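Brallora Repair Fund Opens for Fall Applications
22/09/2021

The Brallora Household Repair Fund is now accepting applications for its fall round. Grants of up to $2,000 are available to local groups that offer free or low-cost repair of small appliances, clothing and furniture.

The fund received 1,046 requests for repair help through its partner groups in August, the highest monthly total on record. Small appliances made up the largest share, followed by clothing.

"Demand has grown faster than the number of places people can go," said Jean Chisholm, director of the fund. "We would like to see groups apply from parts of the district that have no repair service at present."

Eleven groups were supported in the spring round, six of them for the first time. Groups that have received a grant before may apply again, provided their final report has been filed.

Applications will be reviewed by Kenneth MacRitchie and Beathag Lindsay. Forms are available at the Brallora district office and at the Utora branch library. Completed forms may be returned to either location during regular opening hours. 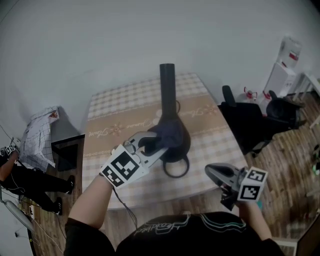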